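The Cup

The tea at Ketari came in paper cups, and Retno Goh had stopped minding. She had carried hers up two flights from the machine by the lifts and it was still too hot to drink, so she put it on the white table and sat down with her coat on.

It was ten past seven. The heating came on at eight. Through the wall she could hear the pipes knocking, and further off a delivery van reversing in the yard.

She had worked in the building since 2018, when the sign over the door still said Stultmont. In those days the kitchen had proper mugs. Hers had been blue, with a chip on the handle that her thumb went to without being told. When the new people took over they cleared out the cupboards one evening and by morning the mugs were in a crate beside the bins. She could have gone down for it. She had thought about it all through a meeting, and when the meeting ended the crate was gone.

She took the letter out of her bag and put it beside the tea. It was from her brother, in Majimbun, and it was two pages long. He wrote that their mother's house was sold. The buyers were a young couple who wanted to take down the wall between the kitchen and the back room. He had kept the table, the good pan and the sewing box, and did she want anything else, because he needed to know by the end of January.

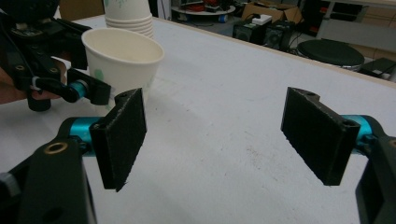
Retno read it again. She tried to think what else was in the house. There was the clock, which lost 10 minutes a day and had to be put right every morning after breakfast. There was the tin of buttons. There were the curtains in the front room, which her mother had lined by hand one winter and complained about ever after. None of it would be any use in a flat with one window and a clock already on the cooker.

She drank some of the tea. It tasted of the cup, as it always did.

At half past seven the door opened downstairs and she heard feet on the steps, then voices, then somebody laughing about the parking. She folded the letter along its old creases. She found a pen in her coat pocket and wrote on the back of the envelope: clock, buttons. She looked at it for a while and added: a mug, any mug, whichever is at the front of the cupboard.

It would cost more to post than it was worth. The parcel would come by way of Watov, where everything sat for a week, and he would wrap it in 100 sheets of newspaper and it would probably still arrive in pieces. She left it on the list.

The others came in, stamping their feet and asking why the lights were off. Retno got up and put them on. Then she hung up her coat, finished the tea standing by the window, and asked if anyone had a stamp.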